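Wheelchair van timetable changes for Ballholm and Bruvthorpe

Jun 26, 2024

The Tolia community transport service is adding a second wheelchair-accessible van to its weekday run between Ballholm and Bruvthorpe. The new van has room for two wheelchairs and five seated passengers, and the ramp is at the side, so riders can board from the kerb.

Morning pick-ups stay as they are. In the afternoon there will be an extra trip home from the Bruvthorpe medical centre, which should help people whose appointments run late. Riders who already have a standing booking don't need to do anything — it will carry over.

New riders need to fill in a registration form. Paper copies are at the Mamani Street office, or we can post one to you. Please tell us the width of your chair and whether a support person will be travelling with you. Support persons ride free.

Nidia Yupanqui has taken over bookings and is on the phones every weekday morning. Please ring her by noon the day before you travel. If you need to cancel, leave a message at any hour so the place can go to someone on the waiting list.

Fares won't change before January.

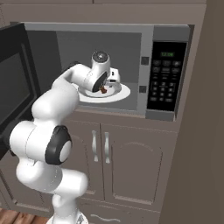
Any new fares will be printed in this newsletter and posted inside both vans before they apply.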